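Workshop notebook, May
Posted by the bench log, Monday, 9:40 a.m.
12 shares | 3 comments

Hide glue, second batch for the Kneath chair. The first batch went stringy overnight and I threw it out. Weighed 50 grams of dry Grostell pearls into a jar, covered them with cold water and left them until they had swelled all the way through. Poured off what hadn't been taken up. Warmed the jar in the water bath until it ran off the brush in a thin stream, then skimmed it.

Open time is still short. I get 30 seconds on the rails before the surface skins over, and the back joint needs more than that with three parts going together at once. Added a pinch of urea to half the batch and marked that jar U. Test joints on scrap beech, clamped for 40 minutes, left alone until the next day. Both kinds broke in the wood and left the glue line whole.
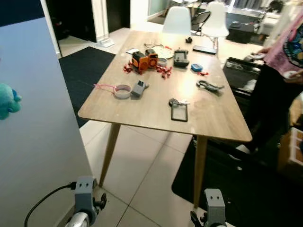

Finish on the tables is the other open job. We want one recipe for everything pale, and so far the Muria oil goes yellow on ash after a few weeks near the window. The Noltaris wax stays lighter but marks under a warm cup. Sheen is hard to judge flat on. On a pale top like this one the overhead lights throw a bright patch near the middle and another at the far end, and those are the places to look for swirl marks and missed sanding. Sand to 300, wipe, look across the light, sand again where needed. Wax only after that.

To do: order more pearls. Try the U jar on the real back joint, dry fit first. Cut two more ash samples, one for the window and one for the drawer. New lid for the water bath, the old one drips.

Comments (3)

How much urea is a pinch? I went too far once and the joint crept all summer.

Warm the rails before you brush. It bought me more time than urea did.

Same yellowing here with the oil on maple.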